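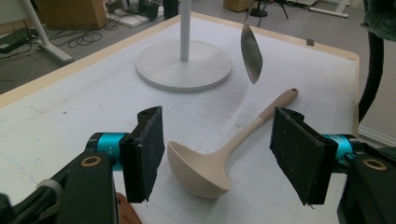
Gripper Care Team, Homdale Workshop

Part-time gripper technician wanted

Hi! I look after the hand-held grippers at Homdale, and I need a second pair of hands. The job is keeping one table and its tools in shape so the people recording on it can get on with their day. It's small, fiddly bench work and I love it, but I can't keep up on my own anymore.

Most of what you'd be doing is pads. Our fingers carry a soft dark facing, foam on some and felt on others, and it picks up everything - dust, lint, little white flecks off whatever got handled last. You'd brush them down, look at the edges, and decide whether they're good for another session or need a new facing. I'll teach you how we cut and glue them (my first ten or so were terrible, so don't worry about yours). We log every change on the Haltik sheet, which is really just a long table with a silly name.

Then there are the joints. The teal ones are where most of our trouble starts. If a finger has drifted even a little, the two pads don't meet squarely, and a thin handle like a spoon's will twist as you close on it. You'd check the pair against each other, tighten what needs tightening, and try a few pickups with kitchen things before handing the tool back. Ladles are great for this, by the way, all that weight at one end! 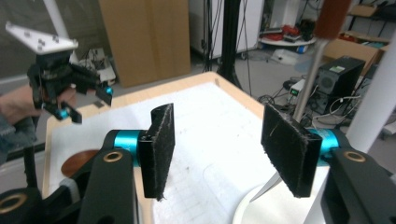 Grippers at the table, felt pads on the near pair.

The last piece is the table itself. The gridded surface has to lie flat and stay reasonably clean, and the cables on the floor need somebody with more patience than me. I'd be thrilled if you took that on as your own project.

You don't need a degree or any robot experience. I'd much rather hear that you've fixed bikes, sewing machines, cameras, a stubborn printer, anything with small screws. You do need steady hands and decent close-up eyesight (glasses are fine, I wear them), and you should be happy writing down what you did, including the times you made it worse. If you've used Pawłowska gauges before, tell me, as we've just switched to them and I'm still learning.

Hours are flexible, mornings preferred, and the post runs through the end of January with a good chance of being extended. You'd be paid by the hour on the regular workshop scale, and there's a paid trial shift first so we can both see if it suits. We're in the Oken building, room 505. The elevator works, the bench adjusts for sitting or standing, and there's a decent coffee machine down the hall.

To apply, send me a note of 300 words or less about something you've repaired and what went wrong along the way. Photos are welcome, a resume is optional. Put "Gripper bench 703" in the subject line so it lands in the right folder, and get it to the Homdale Workshop office by May 28, 2025. Questions can go to the same place, and I answer them myself, usually over lunch.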